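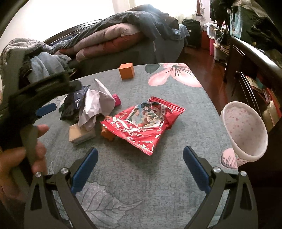
Raluca Nedelcu asks if we're really swapping the drivetrain gearbox this close to our first event. yes. we are. thread

1/ old gearbox slipped under load all week. Clurkon kept stalling halfway up the ramp. new ratio is 12:1, Temell had one in stock

2/ CAD is done except the bumper mounts. Larik redrew the side plates last night, lost 19 mm of width, everthing still clears

3/ code: auto path is ok on the left start, bad on the right. gyro drift?? looking at it tonite

4/ battery swaps way too slow. need labels on the leads before March

5/ scouting sheet is up, please try it on old match videos and tell me what's confusing

6/ still short $800 for travel. Coman gave us $100, thank you!!

7/ next build night is Friday, February 20, 2026. bring safety glasses, we're out of spares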